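Chapter 4
Sorting and Classifying

Key terms: class, criterion, residual class, overlap

Every household, shop and library sorts things. The town library at Hesivley opened in 1733 with 65 books, shelved by height. A tall atlas stood next to a tall Bible, and a reader who wanted a book on farming had to know how big it was. The arrangement saved space and told the reader nothing about what was inside.

A classification needs a criterion, a rule that decides where each item goes. Height is a criterion. So are subject, author, age and use. The choice depends on who will be looking and what they will be looking for. When the Starness seed company changed its catalog from plant names to planting months, nearly all of its customers were home gardeners, and they wanted to know what to sow in January.

Some items fit two classes, and some fit none. Section 4.2 deals with overlap and Section 4.3 with the residual class, often labeled "other." Section 4.5 returns to the library.
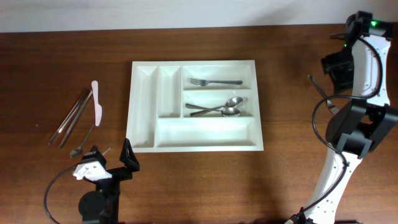
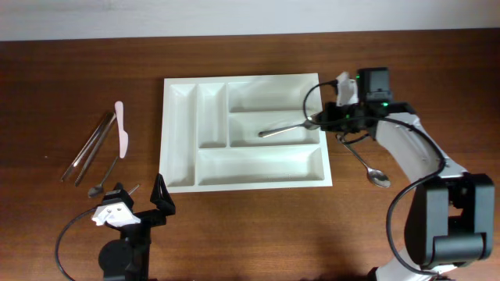

Figures 4.1 and 4.2. A tray with five compartments.

Şengül Bayram objects that a class with nothing in it is still a class, and that students should learn to draw up the empty ones first. Her argument is taken up in Exercise 5.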